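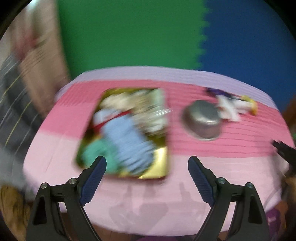
¿Con qué criterio se ordena una bandeja de piezas mezcladas antes de devolverla al almacén? Se vacía por tamaños, de mayor a menor, y la pieza más grande se coloca la primera en su destino, de modo que el resto quede a la vista y pueda clasificarse sin revolver.

Cuaderno de taller, lunes. Sala de preparación. Serie Findis, hoja 22.

Se retoma la clasificación de bandejas conforme al procedimiento interno de Rundance. La mesa de trabajo conserva la cubierta de bandas de color: lavanda pálido al fondo, rosa intenso en el centro y rosa claro en el borde próximo al operador. Se recuerda que las bandas sirven de referencia para la colocación del material y que no deben taparse con papeles ni con ropa de trabajo.

La bandeja rectangular, de interior amarillo y oliva, se sitúa entre la banda rosa intenso y la zona clara. El contenido es heterogéneo: un bulto de color crema, una pieza alargada azul claro, otra redondeada verde azulada y material arrugado de tono blanquecino con brillos. El fondo de la bandeja asoma en la esquina inferior derecha. Se anota por si procede revisar el reparto, dado que en la hoja anterior se pidió no sobrecargar el lado izquierdo.

A la derecha de la bandeja, sobre la banda rosa intenso, queda el cuenco metálico, al parecer boca abajo. El procedimiento no indica la posición de los recipientes auxiliares. Se propone fijarla por escrito, ya que cada turno aplica su costumbre y las hojas no resultan comparables entre sí.

Incidencias

1. La etiqueta del estante 614 se ha despegado de nuevo. Se ha repuesto con cinta provisional. Solicitar a Blöndal etiquetas del formato mayor; las actuales no agarran sobre la pintura del estante.

2. El pedido de bolsas de cierre (500 unidades) figura como entregado en Onimeo, pero no consta en el armario de consumibles. Queda pendiente de consulta con recepción. Entretanto se utilizan las bolsas sobrantes de la serie anterior, que son algo más estrechas y no admiten las piezas alargadas.

3. El brillo del fondo de la bandeja dificulta la revisión desde el lado derecho de la mesa. Se ha probado a bajar la persiana con resultado desigual —mejora por la mañana, apenas se nota por la tarde—. Convendría ensayar con un paño mate.

Observaciones al procedimiento

El apartado 2 establece que los objetos blandos se retiren antes que los rígidos. En la práctica, los blandos suelen quedar debajo o trabados con otros y se pierde tiempo en liberarlos. Se sugiere permitir la retirada por orden de acceso y reservar la separación por consistencia para el momento del embolsado. La modificación afectaría también a la plantilla de registro, cuya tercera columna dejaría de tener sentido.

Pendiente para la próxima sesión: redactar la posición del cuenco, traer el paño mate, reclamar las bolsas y comprobar si queda espacio libre en el estante 614.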